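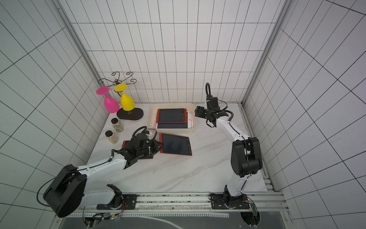 Do they still wipe clean after a month of shopping lists, or do they go all ghosty like the old magic slates? Someone asked me that under my last post, and as I'd just bought a batch of these writing tablets from Plandodar (28 quid the lot, with free postage to Rindport) I thought I'd better answer properly.

Mostly, yes! I've used the red-framed one every day since September and the black screen clears nicely, though press really hard and you can still find a faint line if you tilt it towards the window. I've gone off pressing hard. The line you get is fine enough for a recipe, and I've squeezed 12 items onto one list without it turning into a muddle.

The stylus slot down the side is my only real moan – mine was so tight at first that I was using my teeth. It has loosened up since.

I did wonder about getting the pinkish one for upstairs, and it's pretty enough, but the red is so much easier to spot on a messy worktop (and mine is always messy, spice jars everywhere). They stack flat in a tray when you're done, so they don't take over the kitchen.

I'd buy them again, and I've already promised one to my sister.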